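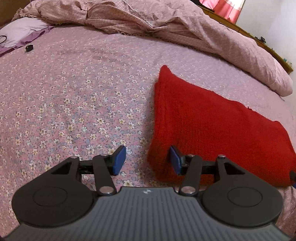

Making a Bed, Folding a Cloth: a small study of bedroom tidying
Project report, second year, Home and Community Studies
Grustudbridge College

1. How the project came about

When our tutor asked us to choose an everyday household job and look at it properly, most of my group went straight for cooking, and I can quite see why, as you get to eat the results. I chose the bed. I have always liked a made bed (my grandmother would not let us have breakfast until ours were done) and it struck me that I had been doing the job nearly every morning of my life without once thinking about the order I did it in, or what I did with all the bits and pieces that end up on top of the covers by the end of the day.

So the project is about two things that belong together. The first is the bedspread itself, how it goes on and how it is kept smooth. The second is the small cloth items that get put down on it, such as scarves, tea towels on their way back to the kitchen, napkins and pillowcases, and how they get folded and put away. I kept to small pieces on purpose. Sheets and duvet covers are a whole project of their own and I would still be writing in the summer.

2. The bedspread

The bedspread I worked with is pink with a floral pattern, and I grew very fond of it over the weeks. I had read in an old household manual, printed in 1869 and kept in the reference section of our college library, that a patterned cover should always be laid from the foot of the bed upwards. The writer is very firm about it. I tried it her way and I tried it my own way, which is to throw the whole thing across from one side and walk round tugging the corners, and I have to admit that hers left fewer creases down the middle. Mine was quicker and a good deal more fun.

A floral pattern is kind to the person making the bed. Small wrinkles get lost among the flowers, where on a plain cover they would show up from the doorway. It is less kind when you are trying to get things straight, because there is no stripe or check to line up with the edge of the mattress, and I often thought I had it square only to find one side hanging a hand's width lower than the other. In the end I put a safety pin on the underside at the middle of the top edge, and matched that to the middle of the headboard each time. It is a tiny thing but it made more difference than anything else I tried, and I have carried on doing it at home.

3. The cloths

Once the bed was made I used it as a folding table, as I think a great many people do. It is wide, it is at a reasonable height if you don't mind bending a little, and you can lay out several things side by side. I did most of my practice with plain coloured cloths, and the red one quickly became my favourite because it stood out so well against the pink.

I set myself 100 folds in all, spread over several evenings. The first 40 were done on the bedspread and the rest on the kitchen table, so that I could compare the two. I folded each cloth in half, in half again, and then pressed it flat with the side of my hand before putting it on the pile.

The bed turned out to be the harder place to work, which I had not expected at all. A soft surface gives way when you press on it, so the crease you think you are making never becomes very sharp. The bedspread also has a habit of coming along with the cloth. If I pinched too deeply at an edge I picked up a bit of both, and then had to let go, smooth the cover out and begin again. After a while I learned to slide a fingertip under the corner of the cloth first, and lift only when I could feel that I had one layer and no more.

On the kitchen table the folds were neater and I got through them faster, but I missed having the space. Cloths kept sliding off the end on to the floor. My feeling is that the bed is best for sorting and the table is best for folding, although I know perfectly well that I shall go on doing both on the bed, because that is where the washing gets dumped.

4. Putting things away

I tried two ways of storing the folded cloths. One was the ordinary stack in a drawer, and the other was standing them on their edges in a row, like books. My drawer takes 5 cloths across when they stand up, and I could see every colour at once, so I no longer had to dig down and upset the pile to reach the one at the bottom. The standing row does fall over when you take one from the middle. A shoebox lid cut to size and slipped in at the end held the others up well enough.

5. What I would change

I only looked at one bed and one bedspread, and I would have liked to try a heavier cover, perhaps a quilted one, to see whether it wanders about as much when you pick things up off it. I would also time the bed-making properly from the start. I only began writing times down in October, when I was already well practised, so there is nothing sensible to compare them with.

I would ask other people to have a go, too. My own habits are very settled, and someone who folds in thirds might have found the soft surface no trouble at all. The record sheets and the cutting pattern for the drawer divider are in the folder handed in with this report.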